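Subject: Re: [bassi-quilters] Washing an old patchwork spread — yes or no?
Date: December 2, 2023

Hi all, long reply coming, so get your coffee.
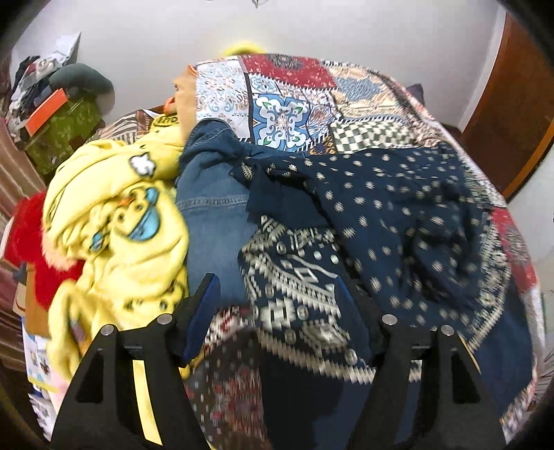
1. The washing question

On the list last night, someone wrote:

> I picked up a patchwork bedspread at the Pona flea market and it
> smells like a basement. The seller said dry clean only but the
> cleaner near me wants a fortune. Has anybody here just put one
> in the tub? I'm scared of the reds running. Also two of the
> squares are splitting along the seam and I don't know if I
> should fix them before or after.

I've done it, more than once, and I've only had one real disaster (pink borders, my own fault, I was in a hurry). Test the reds first! Wet a white cotton rag, press it on each red square for a minute, and look at the rag. Do the dark blues too while you're at it. If you get color on the rag, stop there and just air the thing out on a dry day. It took mine 15 days on the back porch to lose the smell, but it did go.

If the rag stays clean, fill the tub with cold water and a small squirt of mild soap, lay the spread in folded, and push down with flat hands. No wringing. Drain, refill, and keep going until the water looks like water. Then comes the awful part, getting it out, because a wet spread weighs as much as a calf. I roll mine in towels right there in the tub and then drag a friend in for the lifting.

2. The splitting squares

Before! Definitely before. Baste a bit of fine netting over the bad seams, wash, and do the proper repair once it's dry. I skipped that on a big one from Sestositz and a little tear turned into a hand-sized hole.

For the thread, I've switched to the cotton from Curkent. The cones are 2,000 yards and I'm still on my first one, which I bought in February.

3. Patching with new prints

I know some of you are going to yell at me, but I don't hunt for old fabric to match. These spreads are a jumble of prints to begin with — florals next to paisley next to checks — and a new square settles in fine after a few washes. Wash the new cotton by itself first so it shrinks on its own time.

Oh, and whoever asked about the swap table, I have 26 fat quarters to get rid of, mostly greens. Write me off list and I'll put a bag aside for you.

Happy stitching!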